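Building a lined booth for a two-arm bench robot

Posted May 5, 2018, on the Drerkby workshop pages

The booth keeps stray light and passing elbows away from the arms. Ours sits on the Hirnon bench by the back door and was put together in January.

1. Cut the aluminium extrusion and join the box loosely. Check it for square before you tighten the corners.

2. Line the walls with paper. Any pattern will do, but a busy one makes it easier to spot when a wrist camera has shifted. Hang it from the top and trim it with a fresh blade.

3. Bolt both arms to the front rail, facing inwards. Leave 5 mm behind each mounting plate for the cables.
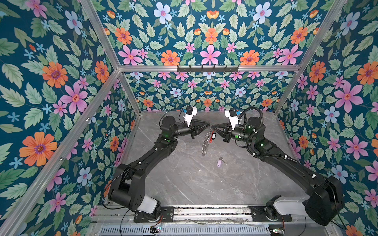

4. Set the speed limit to 200 in the Tritness controller for the first week. Ours went up to 500 later, once the cable sleeves had stopped catching.

5. Bring the grippers together slowly until there is a small gap between the fingers, then save that pose as the meeting point. Do this again whenever a base bolt has been moved.

6. Try something awkward. Keys and chain are good practice – they slide about and never land the same way twice. 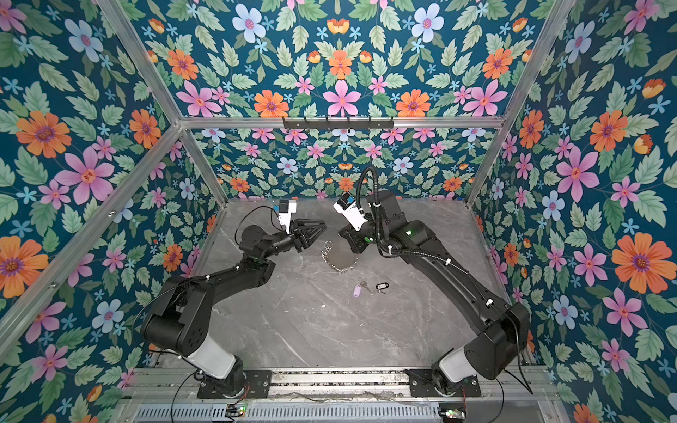
Key ring, chain and two tagged keys on the table, with the grippers just behind.

If an arm stops with error 604, switch off at the wall, reseat the plug at its base and start again from step 5.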